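Recording Demonstrations for the Drawer-Closing Task

Halonance Learning Systems – Operator Guidance, Bredbridge Site
14 shares | 2 comments 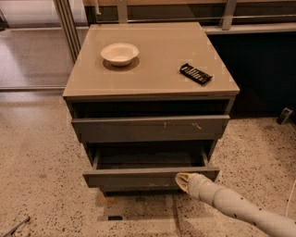
1. Prepare the cabinet

Pull both drawers out before each episode. The lower drawer should extend farther than the upper one. Place the bowl and the black tray on the cabinet top, well apart, and vary their positions between episodes. Leave the bowl empty.

2. Start the recording

Open a new session in Brukari and select the drawer task. Confirm that the head camera shows the cabinet top and both drawer fronts. Move the arm to its rest position, then begin.

3. Perform the task

Close the lower drawer first, using the gripper against its front panel. Continue with the upper drawer. Use slow, even motion – a pause of more than 2 seconds will be marked for review. Objects on the cabinet top must not be touched.

4. Label the episode

Mark each episode as complete, partial or failed. Failed attempts are to be kept, provided the label is correct. Do not trim them.

5. Submit the set

A full set contains 200 episodes. The June set closed with 62 partial episodes and 53 failed ones, all of which were retained. Upload finished sets to the Nuchit archive and notify Poppy Catterall, who approves all sets for training.

Share this page | 2 comments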